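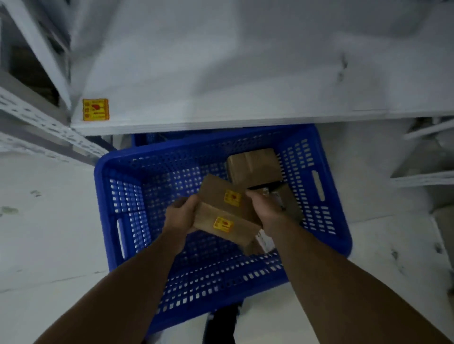 Kuswood will open three early voting sites for the city election this fall, two more than it had last time, under a plan the city council approved 5-2 after a long public hearing. The sites will be at City Hall, the Veres branch library and the former Palent Street school. Each one will get its own set of supplies, and those will go out in small parcels in place of the large trunks used before. Two small cardboard boxes can be held stacked in one hand, and an open blue plastic basket with handle slots at the ends is enough to carry several at a time. The city expects this to shorten setup in the morning.

Early voting has been offered only at City Hall until now. People who live on the north side of the city, in the Veres district, have asked for a closer site for years. The bus from Veres to downtown runs once an hour and stops at 6 p.m., when the City Hall site also closes. At the last city election, Veres had the lowest turnout of the six council districts.

City Clerk Kekeli Asamoah told the council that about 2000 registered voters in the district live more than four miles from City Hall. "We have people who work a shift, take the bus home and have no way to get back downtown before we close," she said. "A site at the library takes care of a good part of that."

Under the plan, the library and school sites will stay open until 8 p.m. on weekdays. City Hall will keep its current hours. Any registered city voter may use any of the sites, no matter which district they live in. Voters will get the ballot for their own district, printed at the site when they check in. Photo ID rules do not change.
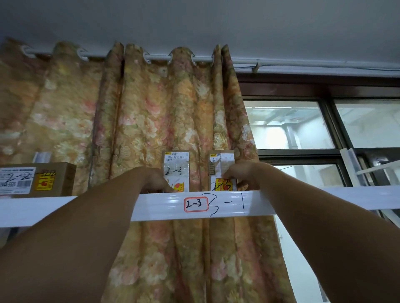
The added sites will need more people to run them. Asamoah said her office plans to hire and train 100 poll workers in September, some for early voting and some for Election Day. Training takes one evening and is paid. Workers must be registered to vote in the county, though 16- and 17-year-old students may serve with a parent's written consent. Applications are at the clerk's counter and on the city website.

The check-in system, called Stuvum, is the one the city already uses at its Election Day precincts. It marks a voter as having voted at every site at once. Council members spent much of the hearing on what would happen if the connection failed at one site while the others stayed online. Asamoah said workers would then issue provisional ballots, to be held until the record could be checked by hand.

That answer did not satisfy Council Member Roy Gosling, who voted no. He said he supported a site in Veres but wanted to start with that one and put off the school until the next election.

"I would like to see us do one of these well before we do two," Gosling said. "Provisional ballots are slow to count, and people get nervous when the count is slow."

Gosling offered an amendment to remove the Palent Street site. It failed 4-3. He also asked for a written report on wait times and provisional ballots at each site, and the council agreed to that without a vote. The report is due 30 days after the results are certified.

Most of the residents who spoke at the hearing were in favor of the plan. Several asked for a site at the senior center as well, which the clerk's office had studied and turned down for lack of parking. One speaker said the money should go to more drop boxes. The city has two drop boxes, one outside City Hall and one at the fire station on the east side, and both will be in use again this year.

Parking at the Palent Street school also came up. The lot there is shared with a day care that rents the lower floor, and the main entrance has steps. The city will put a temporary ramp at the side door and reserve the row of spaces closest to it for voters. The day care will keep using the front entrance.

The cost of the added sites will come from money already set aside for elections in this year's budget. The council must still approve the rental agreement for the school building, which is on the agenda for its next regular meeting. Sample ballots and a map of the sites will be mailed to every household with a registered voter before early voting starts.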